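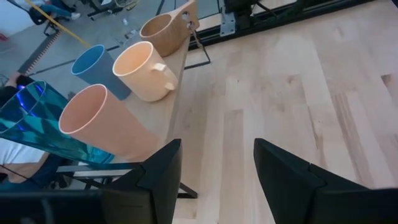
2. Drinkware and storage surface

The shared studio kitchen has no cupboard space assigned to personal cups, so they collect on the worktable and stay there. Our group looked at whether a narrow wall rail could take them off the table. The main difficulty is that the cups have little in common. A straight-sided blue tumbler has nothing to hang from, the cream mug has an ordinary loop handle, and the wooden cup has a flat handle with a round hole through it and a black cord. A hook that suits the mug does not fit the hole, and the tumbler needs a shelf whatever the hook does.

Three rail layouts were drawn. Awuor Magesa drew the first two and Ketill Vestergaard the third, which combines a shallow shelf with hooks below it. Layout 3 was built at full size from scrap pine and left up from September until the end of the term.

2.1 Surface

Butcher block marks easily if standing water is left on it. The top was sanded and oiled before the trial – two coats of Wotari oil, 20 hours between coats – and the row along the edge was kept as the control area.

2.2 Results

Seven users took part. Handled cups went back on the hooks most of the time. Tumblers were returned to the shelf less often, and users said the lip was too high. Soledad Obi suggested lowering it. We did not have time to test this – see section 4.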